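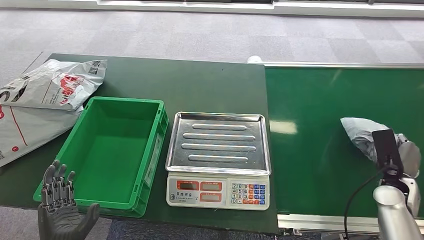
The packing bench, with the green crate and the scale.

Last updated: September

I have been meaning to write down how the weighing and packing goes, mostly so I can stop explaining it over the phone. If you came here for the bread posts, those will be back. This one is about a bench, a crate and a scale.

For anyone new, I do part-time packing for a small dry goods outfit in Cernby. We fill orders of beans, lentils, dried fruit and nuts, and most of them go to shops over in Norncombe. Despina Antoniadis set the room up and I have changed very little of her layout. She likes things in the order you reach for them, and after a few months I like it too.

The bench top is dark green. I would have picked something pale, because split lentils disappear on dark green if the light is poor, but it shows flour and salt very well and those are what I spill most. The conveyor next to it is also green. I only use it when there are a lot of orders. For a short list it's faster to carry things.

The crate is the part I get asked about. It's an ordinary open tote with ribbed sides, bright enough green that you can find it against the bench. I put it with the long side running front to back. Sideways, it takes up the space where my left elbow goes, and I knocked bags off the bench twice before I turned it. There's a small white label panel on the side. I write the shop's initials on a piece of tape and stick it there, and the tape comes off before the crate goes out again. If you leave old tape on, somebody will believe it.

I start with an empty crate every time, even if the last order was for the same shop. It sounds fussy. The one time I skipped it, a bag of apricots went to Norncombe that was supposed to go to a customer here in town, and it took most of an afternoon to sort out who had it.

The scale stays near the middle. It has a square steel tray with a raised lip and four ribs stamped into it. The lip is useful for loose nuts. The ribs are less useful, since a soft bag settles between them and leans, so I lay it flat and let go of it before I read anything. A hand resting on the edge of the bag is good for several grams and you don't feel yourself doing it.

My routine goes like this. Switch the scale on and let it sit while I read the order sheet. Put an empty bag on the tray and zero it. Take the bag off, fill it a little short, put it back, and bring it up with a spoon. I used to pour to the mark and take some out, which is slower and makes a mess. Then fold, seal, label, and into the crate with the label facing up.

Our smallest bag is 80 grams, and it's the one that causes trouble. Two grams is nothing in a big bag of chickpeas but it matters in a small one, and Despina would prefer we go over than under. I stop at 82 if the pieces are small enough to let me. With dried figs you get what you get. I had one come out at 203 last month when the order said 200, and taking a fig out put it well under, so 203 is what the shop got.

Heavy things go in the bottom of the crate. Figs and dates go on top of those, lying flat, and anything that can be crushed goes in last. I leave a gap along one side so that whoever unpacks it can get their fingers in. Theano Koutsoukos, who runs one of the Norncombe shops, asked for that and I now do it for everyone.
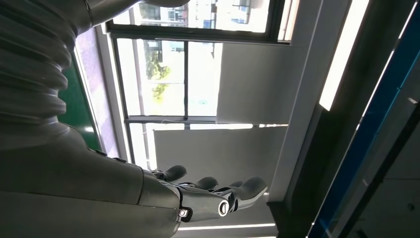 Light makes more difference to this job than I expected. When I started I packed in the evenings, and I would get home and find I'd been squinting at labels for hours. Now I go in around ten in the morning if I can. With the sun strong I want the blind partway down, enough to take the glare off steel and plastic but not so far that I need a lamp. Fully closed, everything goes a bit gray and I can't tell the Chu labels from the Sunia ones, which are two of our blends and have nearly the same lettering. Chu is the one with ginger. I have mixed them up and I heard about it.

Wrappers and empty bags are my weak spot. I push them to the back left corner of the bench and tell myself I'll deal with them when the order is done. After a big order there can be quite a heap. Despina folds hers as she goes. I've tried, and I lose count of where I am on the sheet, so mine get cleared in one go at the end. The rule I do keep is that nothing empty goes on the right side of the scale. The right side is for full bags waiting for a label.

The other thing I check at the end is the floor. It's carpet squares in lighter and darker gray, and a dropped lentil can sit on one of those for days. I go over it with the hand brush first and then the vacuum. Rice is the worst. It gets into the seams between the squares and you need the narrow nozzle.

The tray gets wiped with a barely damp cloth, then a dry one. It has fine scratches all over and no amount of polishing is going to help, so I stopped trying. I don't spray anything near the scale. Whatever I'm using goes on the cloth first.

A normal list is seven orders and takes me most of a morning, with a break for coffee, which I drink in the hallway and not at the bench. I've had days when it took until three. Those were fig days.

A couple of people asked where we get our totes. I don't know, they were there before me, but I'll ask Despina and add it to this post when I find out. I also owe Theano an answer about larger bags for the red lentils. We have them, the seals just don't hold as well as I'd like, and I want to try the thicker ones before I send her a full crate.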